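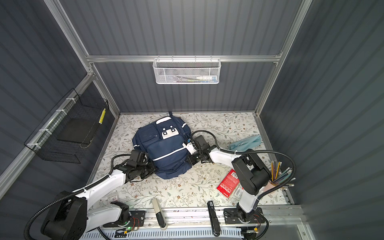
Two arms on one school backpack, open day at Wonden.

Home | Guides | Visits | Archive

How to Watch a Robot Demo Without Being Sold To
By the Nesance workshop desk
September 23, 2023

I've been to enough open days to distrust the applause. Wonden let visitors stand at the cell while a pair of arms dealt with school supplies, a job they call Zikent. These are the steps I follow, and you can use them at any demo.

1. Pick your spot before the talk starts. Stand where you can see both grippers and the whole table. The big screen shows what the presenter wants on it.

2. Look for one hard part and stay with it.
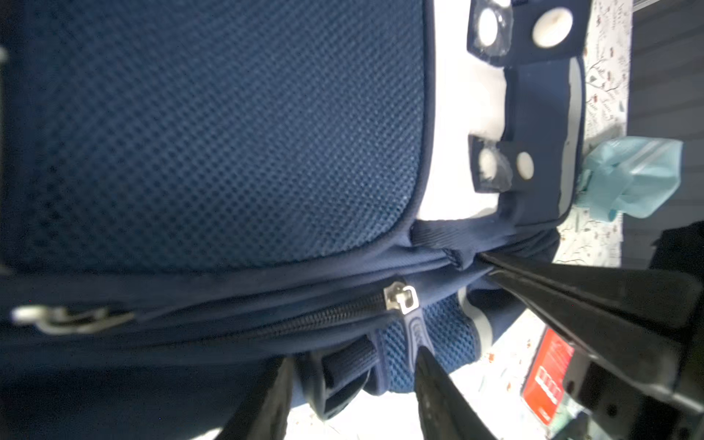 Bags are a fair test, much fairer than blocks. Cloth sags and folds, and whatever you grab changes shape as you grab it. A finger pressed near a webbing loop, with a zipper pull close by, tells you only where the finger is. Wait for the pull to move. If it doesn't, write that down, and don't let "it's about to" go in your notes as "it did."

3. Ask who is driving. An arm can be run by a program or by a person holding a controller, and from the visitor side the two can look much the same. Ask it plainly: "Is anyone steering this right now?" If you get a speech about the roadmap, ask again.

4. Ask for the same task with one thing moved. Turn the bag, or slide a book over a few inches.
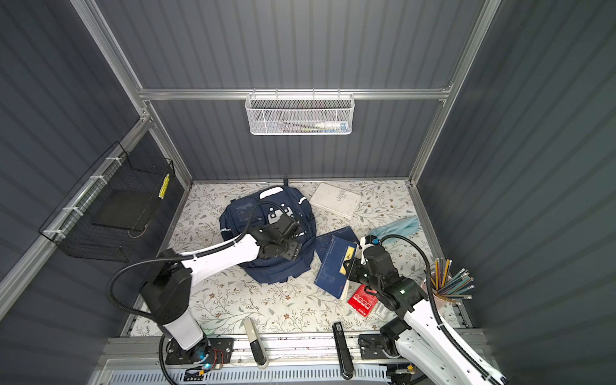 Small changes are where a rehearsed routine tends to come apart, and a good team won't mind you asking. A team that says the layout has to stay put has given you a useful answer too.

5. Count tries as well as successes. On my sheet a run goes down as 2 out of 5 or 4 out of 5, with any human help marked beside it. A hand reaching in to straighten something counts as help.

6. Get the dull numbers. How long does one full run take? How often does somebody reset the table? The Yeon handout I was given in May had neither, and it was four pages long.
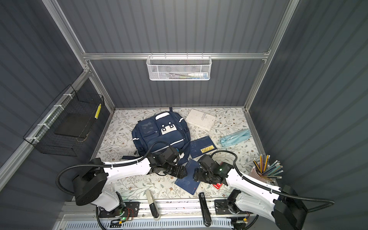

Both grippers over the table, with the booklets and the backpack still to watch.

7. Stay after the crowd leaves. Ask for 3 more runs and keep the same sheet going.

Last updated: same day as posted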